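Getting More Out of Canned Food

Most kitchens hold more cans than the cook remembers buying. A few habits keep them from turning into a back row of unknown beans.

Sort before you shop

Take everything off the shelf once a season and write the date on the top of each can in marker, month and year, large enough to read from above. Put the oldest at the front. New cans go in behind. I do this on a Wednesday evening and it takes 22 minutes, including wiping the shelf.

Throw out any can that bulges, leaks, or is rusted through. Deep dents on the seam count too. A shallow dent in the side is usually fine, but use that can first.

Small cans are worth keeping for single meals — tuna, tomato paste, corn. They cost more per ounce, but you don't end up with half a can of something going gray in the refrigerator.

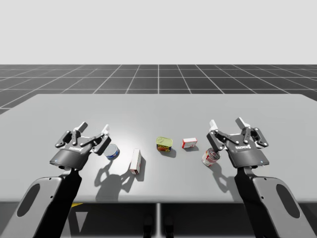 Pavithra Namboodiri wrote in to say that she stores her small cans on their sides in a shallow drawer, labels up, and hasn't bought a duplicate since January. Stacked two high on a shelf, she says, the bottom ones never got used.

A drawer works if it's deep enough to close without scraping. Measure the widest can you buy and add half an inch. Cut a strip of rubber shelf liner to fit the bottom so nothing rolls when you pull the drawer open.

Opening and leftovers

Wash the lid before you open the can. Wash the opener afterward, too, including the wheel. I used a Wallin opener for 17 years and only replaced it when the handle split.

Once a can is open, move what's left to a glass or plastic container with a lid. Most vegetables keep three or four days in the refrigerator. Tomato paste freezes well in tablespoon lumps on a sheet of wax paper.

Clear a work surface first

Before you start sorting, find a flat surface bigger than you think you need. A table is better than the counter next to the stove. Put heavy cans toward the middle, and keep one corner for things going to the trash.
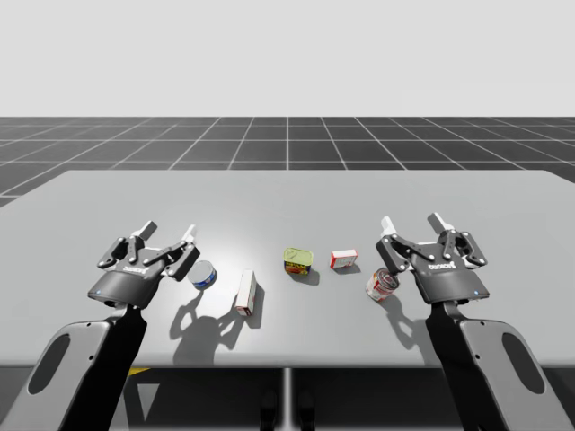 A long, flat tabletop in light gray.

Wipe the table with warm water and a drop of dish soap when you finish. Marker comes off most hard surfaces with rubbing alcohol — test a spot underneath first.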